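Gripper fingers, round two

Quick one tonight, kettle's on and I've got to be up early. Said in October I'd write up the finger comparison properly and then didn't, so it's going up as it is. Notes first, tidy later. Probably not tidy later.

Short version – two sets of fingers, both arms, same cell, same shopping. The Prelley fingers are the plain stiff ones. The Vultar ones are a bit longer with a softer face. Everything else left alone. Same Yen controller, same gains, same wrist cameras, and no touching the lighting halfway through like last time (sorry Hiu-tung).

Job is dull on purpose. Rolls of bin bags and that sort of thing, pick up, put in basket, take out again. Shiny plastic wrap, round, rolls away if you breathe on it. If a finger can do those it can do most of what's in my kitchen drawer.
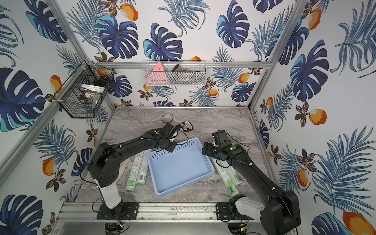
Both arms over the basket, marble top, jungle wallpaper.

King-fai Tang picked the wallpaper, before anyone asks. I've gone off it and come back round to it. It does give the fixed camera plenty to lock on to, so fine, it stays.

Mounts. Bolted down to the front rail on the black plates, one each side. I had a wobble on the left one for ages and blamed the gearbox, took the shoulder half apart, put it back, still wobbling. Was a loose bolt in the plate. Thread lock now. Check your bolts.

Cable on the left arm still wants sorting, it hangs in a loop and I keep thinking it'll snag. Hasn't yet. The clips on the right are much neater and I should just do the same on the other side.

Numbers, such as they are

Didn't do the full 1000 picks I promised. Got bored and hungry. 66 picks per finger set, split between the arms, rolls only. Prelley managed 39 clean ones. Vultar got almost all of them, and the misses were mostly me starting the run with the roll half under the basket. So not a close thing, for rolls anyway.

What goes wrong with the stiff ones is the squeeze. They touch, the wrap slides, the roll turns a bit and then it's off across the table. Turning the force up sort of works but then you get a dented roll and an unhappy motor. Soft face just sits there and holds. Slower to let go though – the film clings for a moment and the roll comes down crooked. You can fix that by opening wider and waiting a beat, which eats time.
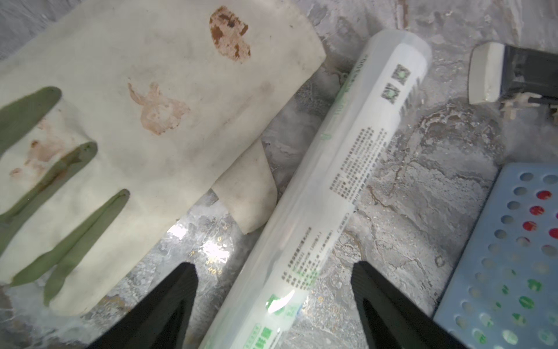

Wrist view, fingers either side of a roll, glove lying next to it.

The wrist camera earns its keep on this bit. From the fixed one you simply can't tell if the fingers are square to the roll or not. From the wrist it's obvious, one glance. What I don't like is the glare. Wrap, table top, both of them bounce the lights straight back and you get white streaks right over the printing. Tried turning the exposure down and then the black fingers vanish into the dark bits of everything else. Somewhere in the middle is liveable. Hiu-tung Hung reckons a polarising filter, I reckon matt tape on the lights, neither of us has done either.

Gloves are horrible by the way. Flat on the table there's nothing to get hold of. Stiff fingers actualy did better there, they can get an edge under the cuff and pinch. Soft ones just stroke it. Only had a handful of goes so I'm not putting a figure on it.

Controller

Left the Yen box on for the lot. Log came to 2137 lines and I've read perhaps a third. No dropouts that I can see, which is better than the Pramen board ever managed – that one used to lose the right arm every time the fridge kicked in. Not joking. Different socket, same thing. It's in a drawer now.

One gripe, the Yen doesn't let you set the close speed seperately for each arm unless you go in through the config file and restart. Fine once. Not fine the ninth time.

Going in next to the basket

Two rolls close together was the test I cared about. Fingers have to go down the gap between roll and rim, and with the longer Vultar pair there isn't much room to be wrong. Clipped the rim a few times. Basket's light so it just skids off a bit and then your saved position is rubbish and you start over. Coming in at a slant helped, and opening the fingers late instead of on the way down.
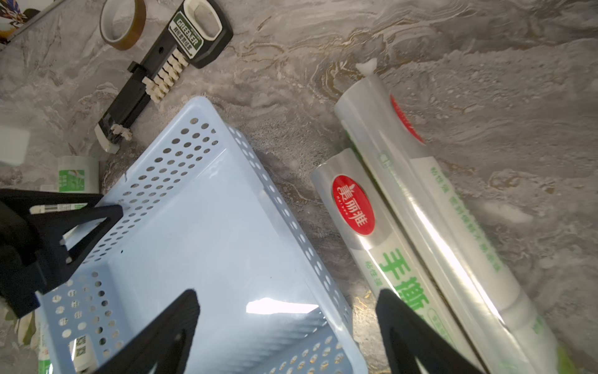 What I'm keeping

Vultar on the right arm, Prelley on the left. Mixed pair, looks daft in the config, works better than either matching set did. Right does rolls, left does anything flat.

Still to do: cable on the left, lights, the rest of that log, and a proper go at the gloves with more runs. If anyone has used the Vultar fingers for longer than a few weeks let me know how the soft face holds up, mine have a shiny patch coming already and I'm not keen on buying another set before Christmas.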